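Why I'm still not sold on the "one planner for everything" idea

I've spent most of the spring trying out Mivden, the motion planning and task layer that everybody in my corner of the internet seems to be switching to. The pitch is that you stop writing your own glue. Perception goes in one end, a goal goes in the other, and the planner sorts out the middle. I have heard that pitch before, and I have the abandoned config files to prove it.

The job is towels. Find the towel, pick an edge or a fold, grasp, lift, put it down flatter than it was. 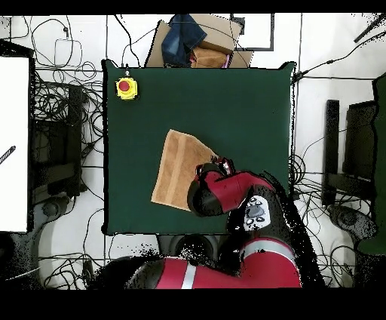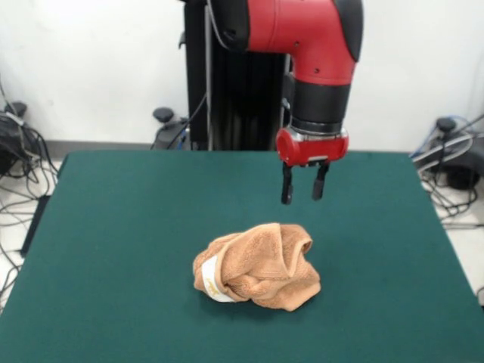
Same arm and same green table in both, one from the head camera and one from the side.

On paper this is solved. Go look at the Mivden docs and there is a cloth page with a tidy diagram and a code sample that fits on one screen. I copied it, changed the topic names, and got a plan on the first try. I'll give them that. Our old stack, which is Rumar with a pile of our own Python on top, took me two days to get that far back when we started.

Then I looked at what the plan was based on. The cloth module takes the point cloud, cuts out everything below the table height, and calls the biggest lump left over "the object." Fine for a mug. A towel lying flat is barely above the table at all, so the height cut has to be very tight, and our depth data isn't good enough for very tight. You get holes wherever the arm blocks the sensor, and they tend to show up right beside the gripper at the exact moment you care. Mivden fills the holes by interpolation and doesn't tell you it did. I only found out by reading the source at eleven at night. There's a flag to turn it off. The flag is undocumented and it breaks the grasp scorer, which expects a dense cloud.

So I ran a comparison. Nothing you could publish, but more than the release notes offer. 300 logged grasps replayed through both stacks, same clouds, same start poses, only looking at which grasp point got picked. In 40 of them Mivden put the point on cloth that wasn't in the raw data, meaning it had aimed for something it filled in itself. Rumar had 20 bad ones, mostly from my own edge finder getting excited about a crease. Neither number is great! But when Rumar gets it wrong I can see why in the log, and with Mivden I get a confidence of 0-point-something and a shrug.

A couple of people have told me the learned grasp model from Aubert fixes this. Maybe. I tried it for a week. It likes bunched-up cloth a lot, and on a nice loose mound it picks points I would pick myself. Lay the towel flat and it wanders off toward the middle, where there is nothing to pinch. I suspect the training set was mostly crumpled cloth, though the model card says "diverse configurations" and leaves it there. If you write a model card, please put a table in it.

The part that bugs me most is the approach motion. Mivden plans the transfer and the final descent as one trajectory, and it's proud of that – shorter paths, fewer stops. I want the stop. I want the arm to hover over the cloth, take another look, and then commit. With everything in one trajectory, the second look means canceling and replanning, and a replan on our machine takes long enough that you start wondering if it crashed. There's an open ticket asking for a pause point. It has 516 comments, and I read more of them than was good for me. Half are people asking for the same thing and the other half are people explaining that with good enough perception you wouldn't need it.

Well, sure. With good enough perception I wouldn't need most of my code.

What I've ended up with is a mess I'm fairly happy with. Mivden does the long move to a hover pose, because its collision checking is better than ours and I'm not too stubborn to say so. Then it hands off to a small state machine that grabs a fresh cloud, masks out the arm, leaves the holes as holes, and refuses to grasp within a finger width of one. If there's no good point left it backs up, tilts the wrist a bit and looks again. It's slow. The tuning lives in a YAML file with too many comments in it, several of them rude.

I haven't tried any of this with Zondov yet, which a reader asked about after the last post. The viewer looks good and I like being able to scrub the cloud and the joint states together. Their installer wants to replace my driver package, though, and I'm not letting it near the arm computer until I've tried it on a spare.

Next on the list is the release. When the gripper opens, the cloth sometimes hangs on to one finger, and right now the software believes the towel is wherever the plan said it would be. I have an ugly fix using the side camera. I'll post the code when I've taken the hard-coded paths out of it.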